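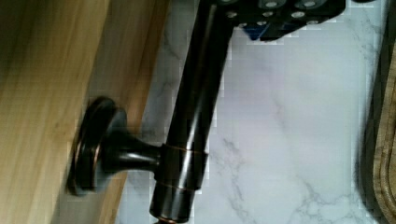

I am reopening this ticket and would like it to stay open until somebody has looked at the recordings themselves. The previous answer was that our drawer task fails because we have too few demonstrations, and that Lumbantobing should go away and record until we reach 100. I don't believe it. We have 51 and the success rate did not move at all over the last 16. What I do see, in the wrist view after export, is blocky patches in places on the pale parts of the marble, worst alongside the dark bronze tube and under the gripper. The tube itself comes through fine, shine and copper rings included. I can't say whether the patches matter to the training. I can say that your quality check gave every episode a pass, which makes me wonder what it checks.

Product: Valunel recorder, with the Nalville export plug-in
Task: reach for the handle, pull the drawer open
Status: Reopened
Priority: Normal (I asked for High)

Steps tried so far

1. Re-exported one episode with the quality slider at its highest setting. File size did not change. Either the slider does nothing for the wrist stream or it is being overruled further down.

2. Swapped the wrist camera cable, as the help page suggests. No difference. I didn't expect one, as a bad cable has always given us missing pictures before and never little squares.

3. Turned off "smart filtering". The import log still says "filtering applied". I have attached the log twice now.

4. Trained on the outside view alone. Slightly worse at the handle, same elsewhere. Support took this as proof that the wrist view is healthy. All it tells me is that a poor wrist view beats none.

5. Compared time stamps between the two views on three episodes. One was out by enough to notice when played side by side, with the fingers closing in one view before the other. This may be a separate fault. I would prefer to have it ruled out before anyone records anything else.

The outside view is from the same place and has the full worktop in it, toaster and fruit plate and all, with the drawer out and the fingers over the chopping board. We left the clutter in on purpose, because the Cadlow set was recorded on a bare table and learned very little that carried over.
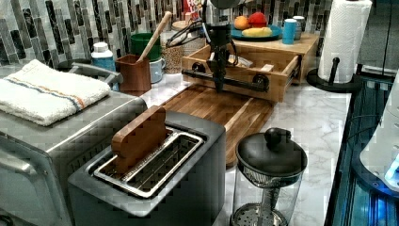
Emanuel Crăciun replied that the slider only affects new recordings, so step 1 could not have shown anything either way. He added that the "filtering applied" line is printed whatever the setting, and that he would still advise more demonstrations with the starting position varied, as in his experience drawer tasks stay flat for a long while and then improve.

Fair enough on the slider, though the help page says "export quality" in so many words and ought to be changed. On the log line, I would ask how a customer is meant to tell filtering on from filtering off. On the last point I remain unconvinced. Varied starts are cheap to say and cost us an operator's afternoon each time, and if the two views are drifting apart we will be teaching the same mistake from more directions.

What I will do: record two episodes with the slider up from the start, one with filtering off, and upload the raw files next to the exports.

What I need from you: the true compression setting for the wrist stream, the allowed gap between views before an episode is refused, and a plain answer on whether the quality check opens the pictures or only counts files.

Please do not close this automatically while I am waiting for those three.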